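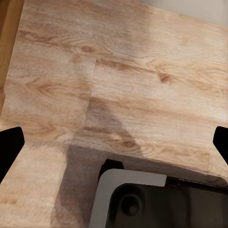

How long does it take to tune a gripper at home? Two weeks of evenings, in my case, and most of that went on the simulation side.

I run the arm off a Kirkegaard controller board in the corner of the garage. The first set of gains came from the Bandano forum and they were far too stiff. I dropped the closing speed from 394 to 100 and left the force limit alone for now.

The simulator is Grultora – slow on my old laptop, but it saves wear on the servos. I let it run 3000 steps overnight and it stopped at step 1586 with a joint limit error. I had typed the wrist range in degrees where it wanted radians. Fixed on 3rd March.

Next job is the cable routing, and I still need longer M3 screws for the base.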